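Search this site
Search Enter keyword

Carklow Test Cell: Bimanual Towel Folding, Pre-Run Safety and Method Checklist
Completed Oct 30, 2020
Completed by: Ottar Vik
Second reader: Wing-yan Fu
Method under inspection: fold planning from wrist views only (Luvow planner, Haugland grasp filter)

Scope: mechanical safety of the cell, state of the cloth items, and the parts of the method that affect what we can claim in the report. Items marked OPEN have to be closed before the next block of trials.
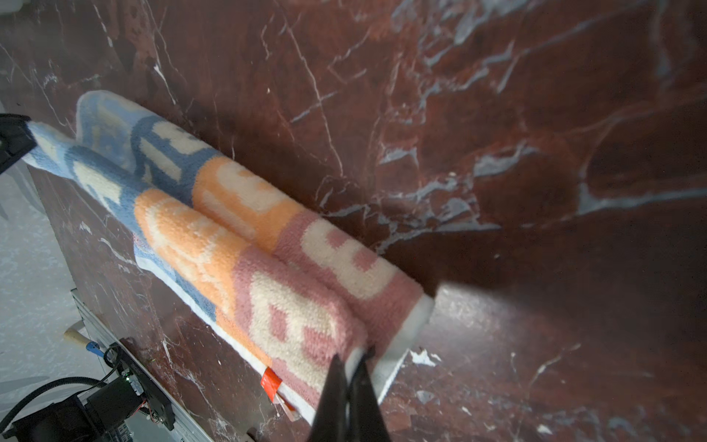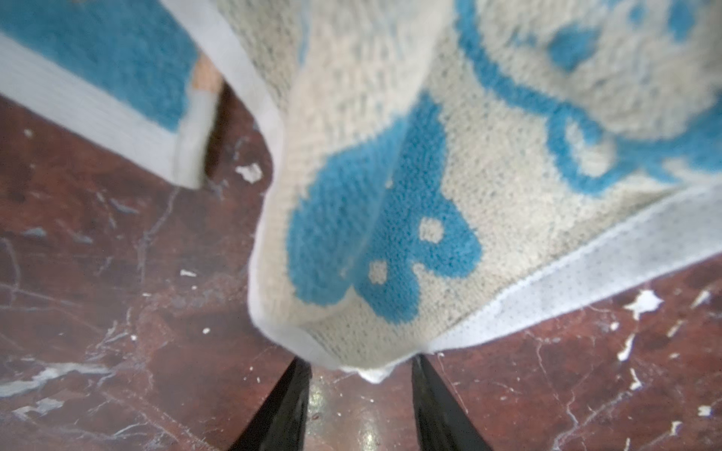
Towel work at the marble surface, from the wrists above and from the fixed camera next.
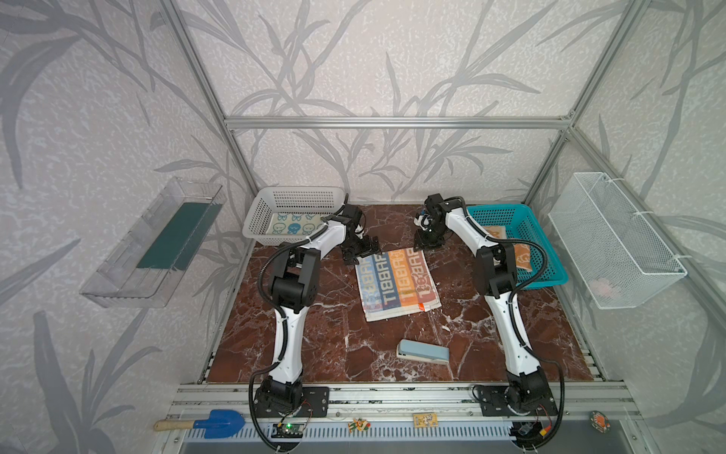
Wing-yan Fu asked that the checklist say early on what a "successful fold" means, because the May version left it to whoever was scoring and two scorers gave different totals for the same block. She would also like the scoring rule kept on the same sheet as the safety items, so that a change to one gets read by the people who look after the other. Both changes are made. See section 4.

We use cookies to remember your settings. By continuing to use this site you accept this. OK / Manage settings

1. Arms and mounting

1.1 Base plates of both arms tight on the front rail. PASS. Checked with the torque wrench, left then right.

1.2 Joint limits set in software and tested by hand command. PASS. The left elbow limit was set tighter than the right after the last inspection. It has been left that way. Put both values in the run header so the analysis script picks them up.

1.3 Arm-to-arm clearance when both grippers work near the back of the table. PASS WITH COMMENT. The planner keeps a minimum distance between grippers but measures it from the finger base. Anything mounted on the gripper is outside that measurement. Margin raised for now. A proper collision shape for the camera module is needed on both sides.

1.4 Cable conduit free through full reach. PASS. No rubbing at the elbow. Recheck after any change to the home pose.

1.5 Emergency stop reachable from the operator's seat and from the door. PASS. Both buttons pressed, both arms stopped and held position. Reset needs the key.

1.6 Speed cap active during trials. PASS. The cap is read from the config file at start. OPEN: the operator screen does not show which config was loaded.

2. Work surface and surroundings

2.1 Table clear of items not listed in the trial plan. COMMENT. The stapler is on the list as a distractor object and stays on the table for this block. The toy shovel on the front ledge is a trial object for another task. Store it away from the cables when that task is not running.

2.2 Front ledge electronics. OPEN. The circuit board under the left arm has no cover. Cloth can come down over the front rail if a grasp slips during a pull. Fit a cover before the next block. Wing-yan Fu agrees and would hold the block until it is done.

2.3 Side and rear containers fixed or stable. PASS WITH COMMENT. Zip ties on the right wall basket are sound. The two baskets in the back corners are free standing. Mark their positions with tape so that they go back to the same place after a reset.

2.4 Lighting. COMMENT. The polished stone gives highlights close to the gripper. The segmentation step sometimes takes a highlight for a white hem. This is a method problem as well as an inspection item, see 3.4.

2.5 Enclosure walls. PASS. The patterned covering stays up. Removing it would make the fixed-camera results impossible to compare with the earlier ones.

3. Method checks

3.1 Planner input limited to wrist cameras. PASS. The fixed camera is recorded for scoring and is not passed to the planner. Confirmed by unplugging it during a dry run. The plan was produced as usual.

3.2 Time stamps agree between the two wrist streams. PASS. The offset was 3 ms at start and 7 ms at the end of the dry run. The limit in the method note is 9 ms. If the drift keeps growing over a long block, restart the streams between sets.

3.3 Grasp filter. PASS WITH COMMENT. The Haugland filter drops any grasp where the fingers would close on a single layer when two are expected. It does this from the edge profile of the cloth. On plush towels the profile is soft and the filter is too strict, so good grasps get thrown out and the arm tries again. Retries cost time and do no harm to the cloth. The threshold stays as it is for this block. Changing it now would mean repeating the baseline.

3.4 Hem detection. OPEN. White hems are the main cue for finding a corner. On reddish-brown stone with pale veins the detector returns false edges along the veins. Requiring the edge to continue into textured pile removes most of them. The rule is in the code but switched off by default. Decide which setting the report will use and lock it.

3.5 Occlusion by the gripper's own fingers. COMMENT. In the last part of an approach the fingers hide the place they are about to grip. The Luvow planner freezes its estimate at that point and finishes the move blind. If the cloth shifts in that interval the planner has no way to know. The method section must say so plainly. The Clunthorpe draft, which used a fixed overhead view, does not have this limit, and the two should not be compared in one table without a note.

3.6 Start states. PASS. Start states are drawn from the list with a fixed seed. The operator does not choose them. The operator may reject a start state only if cloth is over the front rail, and every rejection is logged.

4. Scoring rule (new section)

4.1 A fold counts as successful when the visible hem lines up along 90 percent or more of its length and no corner is turned under. Measured from the fixed camera after both grippers have moved clear.

4.2 A fold that needed a retry still counts. Retries are reported in their own column.

4.3 A fold finished after an operator touched the cloth does not count, whatever the reason.

4.4 Both scorers work from the same still and do not see each other's sheets. Disagreements go in the report as a number. They are not settled by discussion first, as was done in May.

4.5 The stop condition for a trial is the planner's own "done" signal or the time limit. The operator does not end a trial early for looking hopeless.

5. Cloth items

5.1 Labels and tags left on. PASS. Sewn labels give the detector a strong color cue near a corner. Trials with and without a visible label should be reported apart. Add a yes/no column for it.

5.2 Each cloth has an entry in the item list with size, weight and pile type. OPEN. Two entries have no weight. Weigh them before the block starts.

5.3 Cloths inspected for pulled loops. PASS. Wing-yan Fu suggests repeating this at the end of each set and writing down the result even when there is nothing to write. Added to the shutdown list.

6. Shutdown

6.1 Grippers open, arms to home pose, power off at the controller, key removed.

6.2 Logs copied to the group drive and file sizes compared with the local copy.

6.3 Cloths inspected, folded by hand and returned to the containers on the item list.

Open items to close before the next block: 1.6, 2.2, 3.4, 5.2.
Comments to carry into the method section: 1.3, 2.4, 3.3, 3.5, 5.1.

Checked: Ottar Vik
Read and agreed, with the request that 2.2 is done first: Wing-yan Fu

Sign up for our newsletter. Enter your email address. Subscribe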